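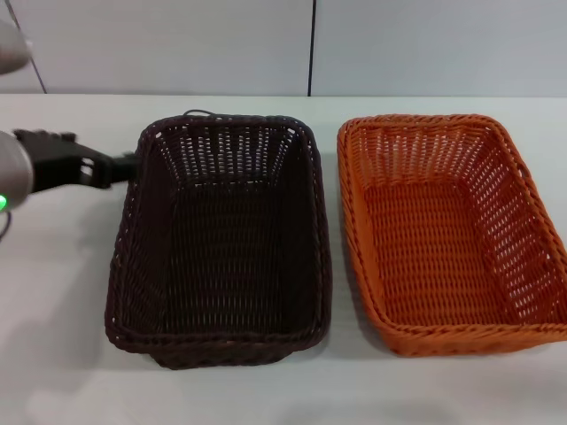
**How early must passengers check in for the evening ferry from Anberg to Trolurar?**

Check-in closes 60 minutes before departure for vehicles and 30 minutes before departure for foot passengers.

---

**harborline_desk** wrote:

The answer above has been moved to the top of the thread at the request of several members. It applies to the winter timetable, in effect from January 2026. Members are asked to keep replies to the subject of check-in and boarding.

---

**northquay60** wrote:

I must respectfully disagree with the foot passenger figure. My ticket, booked through Jadoon, states that all passengers are to present themselves one hour before sailing. No separate time is given for those without a vehicle. 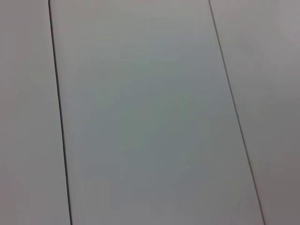 *Pale gray surface with two dark seams.*

---

**harborline_desk** wrote:

Jadoon prints a single time on every ticket it issues. The operator's own conditions of carriage list the two times separately, and the terminal staff follow those conditions.

---

**slowtraveler_m** wrote:

The conditions may say so, but a traveler holding a printed ticket is entitled to rely on it. I would advise members to observe the earlier time until the agency corrects its wording. The walk from the Clinside bus stop to the terminal takes 19 minutes with luggage, and the evening bus is frequently late.

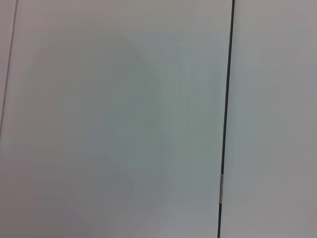
Members arriving by that bus should therefore take the preceding service. The waiting room at Anberg is heated and remains open until the last sailing.

---

**northquay60** wrote:

I accept the point concerning the conditions of carriage. I have written to Jadoon under booking 3408 and asked that both times be shown. I will post the reply when it is received, which I am told may be in February.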